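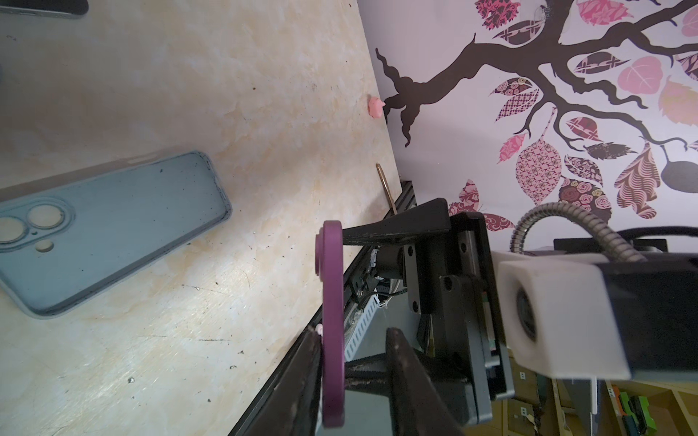
mossybucket
Can I keep my old cell number if I switch to a small local carrier, and do I cancel the old service first or after? I'm moving to Narnby in June (population 2,985, so it's not like there's a lot of choice) and the only company everyone there seems to like is Idden. They want $31 a month, which is less than I pay now. I've had this number for 23 years. My mother, my bank, my dentist and every school form I ever filled out has it, and I really, really don't want to lose it. The lady on the phone at Idden was super nice but she kept saying "just bring your information" and I didn't want to ask which information for the third time.

porchlight_pam
You can almost always keep it, and you should leave the old service running until the number has moved over. Please don't cancel first! Canceling can release the number, and getting it back after that is a headache if it works at all. Once the transfer goes through, the old line normally closes by itself. Then you just check that a final bill shows up and that autopay has quit.

The "information" she means is your account number with the company you have now, the transfer PIN, and the name and billing address exactly the way they have it on file. I say exactly because mine got kicked back over an apartment number. I had it on a separate line and they had it smushed in with the street — that was the whole problem, and it ate up most of a morning. The account number is usually on the bill. It isn't your phone number, even though it feels like it should be. The transfer PIN is its own thing too, not the code you use to unlock your phone and not your voicemail code. With a lot of companies you ask for one in the app or by calling, and it expires after a while, so wait to get it until you're ready to go.

Before you do any of this, ask whether your phone is unlocked. If you're still making payments on it, it probably isn't, and the old company may want the balance paid off before they'll unlock it. I didn't think of that and ended up carrying two phones around for a month like some kind of big shot.

Also ask Idden if they can take numbers from where you live now. Small carriers sometimes can't bring in a number from an area they don't cover. It's a quick thing for them to look up and I'd want to hear it before packing a single box.

gravelroad
do it early in the day on a workday. if something gets stuck you want people at their desks. i did mine at 4 in the afternoon and then spent the evening able to call out but not get calls. texts took longer than calls to start working right

mossybucket
Oh that's good to know, I would absolutely have done it after dinner. Is it dumb to move the number before I move the furniture? I'll still be in Bilyk for a few weeks and I don't know if Idden even works here.

porchlight_pam
Not dumb, but I'd check their map for Bilyk first, and ask if they charge for roaming. If the service is lousy where you are now, just wait until you've got the keys in Narnby.

One more thing I forgot, and it's the one that got me the worst: your bank texts you those login codes. If the number is halfway between companies when you need one, you're stuck. So pay whatever you need to pay and log in to whatever you need to log in to the day before. If any of your accounts will let you add an email or an app as a backup for the codes, set that up now while everything's still working. Same with voicemail. Saved messages usually don't come along, and I lost a couple I'd been hanging on to. If there are any you love, get them copied off somewhere safe first.

tallgrass22
I had Idden when I lived out past Narnby and it was fine in town, not so fine on the Busomach road. There's a stretch by the grain elevator where you get nothing at all. Turn on wifi calling as soon as you have internet at the house. I don't know anything about the PIN stuff, my sister did all that for me. They're closed at lunch, or they were.

mossybucket
Thank you all so much! I found my account number (it was on page two of the bill, in tiny print) and the apartment on my bill is written as a "Unit," so I would have gotten that wrong for sure. Calling Idden back tomorrow to ask about the area code and the roaming. Still can't find where the app hides the PIN, but I'll call them about it if I have to.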